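Handout 4: Site visit to Fluline, two-arm cell
Read before the lab session. Visit date: 21 October 2022.

1. Purpose
The visit covers material from the August lectures on shared workspaces and grasp selection. Our host is Eglė Krūmiņa, who runs the demonstration cell. Questions about the controller go to Rawan Daher.

2. Task
The cell packs small food orders. Items are presented on the table in trays, baskets and clear stands, and each is picked with a two-fingered gripper. The order list is read by the Istus planner, which assigns every pick to the left or right arm. Left and right are named from the robot's side, so they are reversed for anyone facing it. Use the robot's convention in your reports.
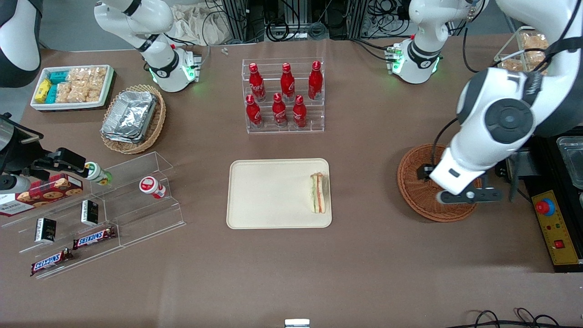
Assignment is by reach first, then by queue length. An item that both arms can reach goes to the arm with fewer picks pending. The planner locks the shared zone in the middle of the table while one arm is inside it, and the second arm holds at a waypoint until the lock clears. Hold time is logged per pick.

3. Grasp classes
Rigid upright: bottles, lidded cups. Side grasp, fixed width.
Rigid flat: boxes, bars. Top grasp across the short side.
Deformable: bags, sandwiches. Top grasp, force limit on.

The log you will receive contains 1,725 picks, of which 321 are deformable. Treat the 3 classes separately when computing failure rates.

4. To hand in
Plot hold time against queue length for each arm. State whether the assignment rule should change, and what data would settle it. Send to Piret Vaher.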